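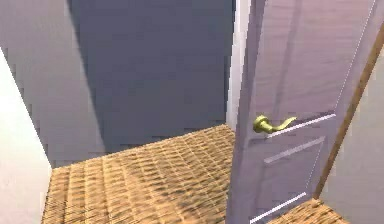 Llevo 27 años viviendo en pisos de alquiler y en todos he acabado hablando del ruido. Del mío, del de arriba, del de ese señor que afina la guitarra los lunes a las once de la noche (¡y solo la afina, nunca toca nada!). Así que cuando me mudé a Wamitmont, un barrio que en los anuncios sale siempre como «tranquilo», me propuse averiguar qué quiere decir eso.

Empecé por lo fácil: sentarme en el pasillo a escuchar. La nevera, el ascensor, una tos. Mi edificio tiene seis plantas y el sonido las sube y las baja como le da la gana – la cisterna del quinto la oigo mejor que la mía.

Se lo conté a Veronika Baumgartner, técnica de acústica en un estudio pequeño de la calle Venter, y se rio bastante de mí. «Tú no tienes un problema de decibelios, tienes un problema de atención», me soltó. Según ella, la gente le escribe por golpes secos, pasos y muebles arrastrados, casi nunca por música. El año pasado recibió 173 consultas y muchas las resolvió por teléfono, recomendando fieltros para las sillas, una alfombra gorda y burletes donde se colara el aire.

Yo me compré los fieltros esa misma tarde. Hasta 5 euros me gasté, una locura. Luego subí a presentarme a los del quinto, que resultaron encantadores y que llevaban meses oyéndome a mí, por lo visto: canto mientras cocino, y canto fuerte.

Hemos llegado a un pacto. Ellos me avisan cuando vienen los nietos y yo dejo las rancheras para antes de cenar. Del señor de la guitarra todavía no sé ni en qué piso vive.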